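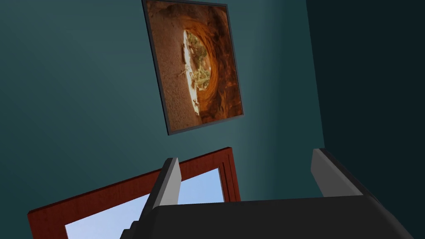
Who decides what the arm does during a shift?

The bench operator decides. The arm runs only the tasks on the shift list, and the operator can pause it, skip a task or take it over at any time. The supervisor approves changes to the list but does not start the arm.

4. Handing bench work over to the Hatus arm

This section applies to sites where sorting and tidying at the bench were done by hand before the arm was fitted. Read section 3 (Mounting and power) first.

4.1 Before the first shift

1. Write down the tasks each person now does at the bench. Use form 923.
2. Mark each task A (arm), P (person) or S (shared). Tasks that need a judgement about damage or dirt stay with a person.
3. Go through the marked form with everyone who works at the bench. Get a signature from each shift.
4. Enter the A and S tasks in the Divbridge panel under Shift list.

Note: Sites that set up under the 2020 edition of this guide used two forms. These are still valid and need not be copied out again.

4.2 Teaching a grip

1. Set the panel to Teach. The arm drops to slow speed.
2. Select the item from the list, or press New and type a name.
3. Steer the gripper until the item lies between the two fingers. Where an item tapers, start at the narrow end.
4. Check the wrist view on the panel for neighbouring items before closing the fingers.

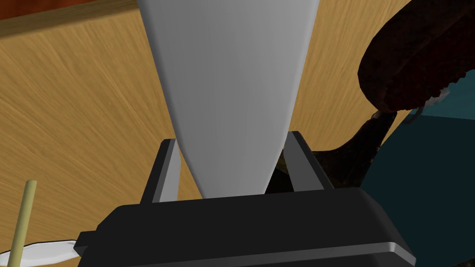
5. Press Close, then Hold. Wait 30 seconds.
6. If the item slips, press Open, lower the grip point and repeat from step 3.
7. Press Save. The grip is stored under the name of the person signed in.

Caution: Do not reach between the fingers in Teach mode. Slow speed does not reduce closing force.

4.3 Changes to working duties

The operator's shift now includes a start check, clearing stopped tasks and a written handover. Allow around 200 hours of shared running before any bench post is changed. At the Niskanen site this period ended in December, and both operators kept their posts with new duty sheets.

Stopped tasks must not be counted against the operator in shift figures.

Questions about duty sheets go to Hanne Mäkelä at Fikemine. Questions about grips and the panel go to Aarne Toivonen.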